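Unpacking and Sorting Citrus After Purchase
Household Guidance, Triswood Residential Services
Prepared by Cauã Medeiros

Purpose

This page sets out the recommended procedure for unpacking, sorting and putting away oranges and other small citrus fruits in shared apartments and single rooms at Triswood. It applies to residents of the Tornex and Seixas buildings, where kitchen counters are narrow and groceries are often unpacked in the bedroom. Residents of the Tovia building, who have a full pantry on each floor, may follow the same steps at the pantry table.

Fruit that is left in closed plastic bags after purchase tends to spoil early. Moisture collects inside the bag, and one damaged orange can spread mold to those touching it. Sorting a single purchase of 2 kilograms takes a few minutes and should be completed on the day the fruit is brought home.

What you will need

A flat surface, such as a table, desk or made bed
One clean, dry bath towel
A soft cloth for wiping
A bowl or shallow basket for fruit to be eaten first
A mesh or paper bag for fruit to be stored
A place to put used plastic bags

Step 1. Prepare the surface

Clear enough room to spread the fruit in a single layer. If a bed is used, pull the sheet or blanket flat and leave the cover on. Fold the towel into a rough rectangle and lay it across the side of the surface farthest from you. The thick edge of the folded towel acts as a low barrier and keeps round fruit from rolling to the back. A terry towel works well for this purpose, as its surface has some grip. Keep chargers, cables and paper goods to one side.

Step 2. Empty the bags

Open each bag close to the surface and let the fruit out gently. Oranges that are dropped, even from a low height, may bruise under the peel without showing any mark for several days. Do not empty every bag at once. A group of ten or so is easy to look over, and the remaining fruit can wait in its bag behind the towel until the first group has been sorted.

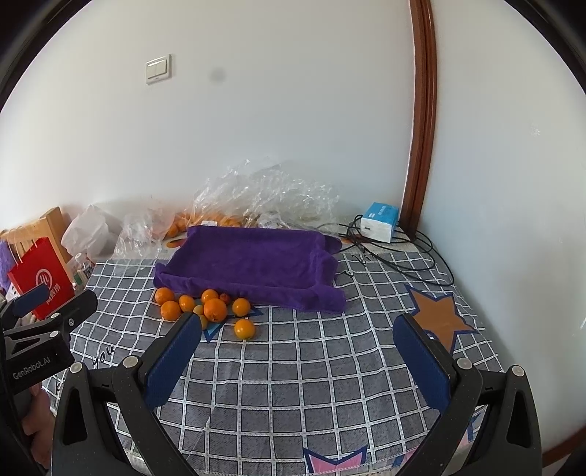
Keep any label that shows the variety or packing information until the sorting is finished. It can be helpful if part of the purchase must be returned to the store. Place empty bags together in one pile so that no fruit is thrown away with them by mistake.

Step 3. Inspect each piece

Pick up each fruit and turn it completely. Check the stem end first, then the base, then the sides. Press lightly with the thumb. A sound orange is firm and feels heavy for its size. Set aside any fruit with the following signs:

Soft or sunken spots
Broken peel or leaking juice
White or green powdery patches
A sour or fermented smell

Color alone is not a reason to reject fruit. Mixed bags commonly include pieces that are pale or yellowish, and many of these are fully ripe. Small bumps and dimples in the peel are also normal.

Step 4. Sort by size and condition

Move the fruit into groups along the near side of the towel. Large, firm oranges keep longest and should go into storage. Small fruits with thin peel dry out sooner and belong in the bowl. Check the fold of the towel before you finish, as the smallest pieces can slip under it.

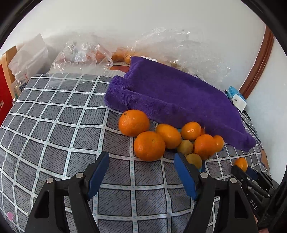

Oranges and smaller citrus fruits beside a folded purple towel on a gray bed blanket.

Step 5. Wipe and put away

Wipe off dust with the dry cloth. Do not wash fruit that will be stored; wash it just before it is peeled or cut. Place the storage group in the mesh or paper bag and keep it in the refrigerator drawer. Do not fill the bag past 75 percent, so that air can move between the pieces. Fruit in the bowl may stay at room temperature, away from heaters and direct sun, and should be eaten within the week.

Step 6. Clean up

Shake out the towel and hang it to dry. Put spoiled fruit in the food waste container in the hallway, and take clean plastic bags to the collection point near the mail room. In December, when citrus is bought in larger amounts, a second container is placed beside the elevator on each floor.

Questions about food storage may be left at the front desk or sent to the household guidance office, Room 350.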